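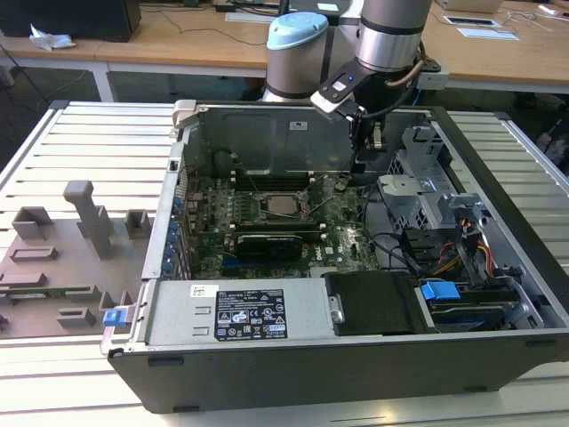

Fuvska 拆机数据集说明(README)

先说一句,这份说明是我一个人断断续续写的,语气比较随便,读着像聊天就对了。正式一点的方法描述在仓库的 docs 目录里,不过那边更新得慢,两边对不上的时候以这份为准。

这是什么

Fuvska 是我们拿来研究“接触前犹豫”的一套机械臂遥操作数据,任务全部是台式机拆解:拔内存、松 CPU 压杆、拆显卡、抽硬盘托架、断电源线。一共 304 条轨迹,来自 13 台旧主机。主机都是 Nevthorpe 回收站淘汰下来的,型号很杂,有的机箱里卡扣设计得真的很刁钻,后面会吐槽。

为什么选拆电脑?因为它烦人得恰到好处!内存槽两头的小卡子要先掰开,线束软趴趴的,一碰就跑到别处去,金属压杆还带弹性。抓方块的策略搬过来基本全军覆没,我们第一次试的时候 Embla Løken 在旁边笑了整整一个下午。

“接触前犹豫”又是什么

我盯着遥操作录像看多了以后发现一件事:熟练的操作员在夹爪真正碰到零件之前,几乎都会在上方停一小会儿,微调一下姿态,再下去。新手反而不怎么停,直接往下怼,然后返工。我就想,这个停顿里是不是藏着有用的监督信号?一般做模仿学习的人会把这段当成“无动作帧”裁掉(我自己以前也裁,惭愧),理由是策略学了会卡住不动。

我们的做法是保留它,单独打一个标签叫 hover,再让策略多预测一个量:离下一次接触还有多久。训练的时候这个量当辅助损失,推理的时候它还能顺便当刹车用,预测值在两帧之间跳得太厉害,就先别往下走。方法内部代号叫 Lindqvist,名字没什么含义,是 Roald Westerberg 随手起的文件夹名,后来改不掉了。

结果(剧透:有好有坏)

每种配置跑 24 次试验,任务是拔一根内存,机箱都是训练里没出现过的。
裁掉停顿帧的基线:成功 9 次
保留停顿帧,不加辅助损失:成功 7 次(对,比基线还低,后面说)
保留停顿帧,加辅助损失:成功 16 次

中间那一行我想多讲两句。只保留停顿帧、不告诉模型停顿是干嘛的,策略真的会悬在内存槽上面发呆,一直发到超时。所以大家裁帧是有道理的,我没有要推翻谁的意思。加上接触时间预测以后,发呆的情况少了很多,不过还是有 2 次卡在半空,录像放在 failures 目录,欢迎围观。

松压杆这个任务上,三种配置差别很小,我看不出什么结论。Gøran Viklund 觉得是压杆回弹需要力反馈,纯视觉本来就吃亏。我倾向于同意他,但是没有做过对照,这里就先不下判断。

采集方式

机箱侧放,侧板拆掉,内部朝上。工位上有固定相机,夹爪那头还有一个腕部相机。固定相机看整体,腕部相机看卡扣和针脚,两路的时间戳已经对齐过了。夹具板是 3D 打印的,带凸块和卡槽,模型文件在 hardware 目录,想复现的朋友直接打就行(填充率别调太低,我们碎过)。

操作员有三位:Sølve Tveit、Embla 和我。Sølve 手最稳,他的轨迹占了将近一半,所以策略学出来多少带点他的风格,下爪之前会往右歪一下。如果你觉得模型动作有点怪,大概率是这个原因,哈哈。

桌面和后面的背景我们没有刻意清理,杂物就那么摆着,每次采集也不太一样。我觉得这对泛化有好处,但这是个人看法,没有数字支持。

目录和字段

每条轨迹一个文件夹,里面有两路视频、关节状态、夹爪开合量,还有一个标注文件。标注文件里的主要字段:
phase:当前阶段,取值为 approach、hover、contact、retreat
ttc:距离下一次接触的时间,单位秒;retreat 阶段填空值
part:目标零件,比如 ram、lever、gpu、tray、cable
operator:操作员编号,和名字的对应关系不公开
outcome:success、fail 或 abort

请注意 abort 和 fail 不是一回事。abort 是操作员主动放弃,多半是线缆挡住了视野,或者机械臂快到限位了。我一开始把两者混在一起训练,效果很差,查了三天才发现,气得晚饭都没吃。

标注是怎么来的

contact 的起点先用关节电流阈值自动切一遍,再人工过一遍。hover 的起点就比较主观了,我们的规则是:末端速度降下来,同时夹爪在目标零件上方,两个条件都满足才算。Tormod Backlund 和我各标了一遍,不一致的地方坐下来一起看录像决定。线缆类任务的分歧最多,因为线是会动的,“上方”到底是哪里,我们吵过好几回。如果你只想要干净的标签,建议先把 cable 那部分筛掉。

已知问题

显卡任务偏少,而且多数是小散热片的短卡,大卡基本没有覆盖到,别指望策略能泛化过去。
主机全是旧机器,新式内存槽(只有单边卡扣的那种)只在一台里出现过。
七月采的那一批腕部相机曝光偏高,金属表面容易过曝,我没有重采,只在元数据里加了 overexposed 标记。
线圈状的腕部线缆偶尔会挡到固定相机的视线,相关片段没有删。

能拿来干嘛,不能拿来干嘛

适合做模仿学习、接触时间预测、阶段分割。不建议直接部署到真实的回收产线上,我们没有做过任何安全方面的评估,机箱里的电源部分也一律没有拆开,数据里不会有这类操作,请不要自己补。

怎么加载

解压以后跑 tools 目录下的 load_demo.py,会随机挑一条轨迹,把两路视频和 ttc 曲线画在一起。我个人很喜欢看这条曲线,熟手的曲线在 hover 阶段特别平滑,新手的像心电图。Susix 格式的转换脚本也在同一个目录里,写得比较糙,报错的话先检查视频帧数和状态长度是不是一致,十次有九次是这个毛病。

接下来打算做的

给腕部加一个力传感器,把松压杆重新采一轮。再找一位完全没用过遥操作的人来采,看看他的 hover 会不会随着练习慢慢长出来,这个我特别好奇!如果你手上有类似的拆解数据,又刚好没舍得裁停顿帧,请务必在 issue 里吱一声。

发现标注有错也请直接开 issue,写上轨迹编号和大概第几秒就行,我一般晚上九点以后集中处理。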